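Measuring Evaporation Loss in Household Water Storage
Course project report, 05/06/2018

## Background

Many homes in Wunddale keep rainwater in open barrels or buckets through the summer. The town gets little rain in June and the wells on the east side run low, so people store what they can. We wanted to know how much of that water is lost to the air before it is used, and whether a simple cover makes a difference.

The Zondonham extension office lent us a rain gauge and let us use the fenced yard behind its building. Our budget was small and most of the other supplies came from the school.

## Method

We set out four plastic buckets of the same size in the yard. Two were left open and two were covered with window screen held on with string. Each bucket was filled to a line marked on the inside. We read the water level every morning for 14 days and wrote down the rainfall from the gauge. On the two days it rained, we subtracted the rain from the open buckets only. This was a mistake – screen lets rain through – and we corrected the numbers later.

Levels were read with a steel ruler taped to the inside wall. We also did a short indoor trial with clear glass beakers, to see how fast water dropped without wind or direct sun.
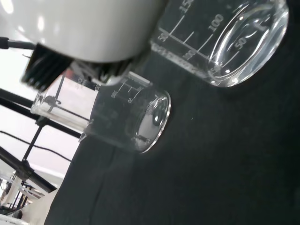 ## Results

The open buckets lost more water than the screened ones on every dry day. The gap was largest on windy afternoons and very small on the two cloudy days. Over the full trial the four buckets together lost 3055 milliliters, and most of that came from the open pair. Indoors the drop was slow enough that our ruler could not show it well from one day to the next.

## Problems

One screened bucket was moved by the mowing crew and had to be leveled again. The ruler tape came loose in the heat, so one morning reading is missing. Our yard is also shadier than the Kamath Road lots where most of the barrels are – real losses there are probably higher.

## Next steps

We would like to repeat the trial with solid lids and a full-size barrel. Tosteck Hardware has a used one we could ask about.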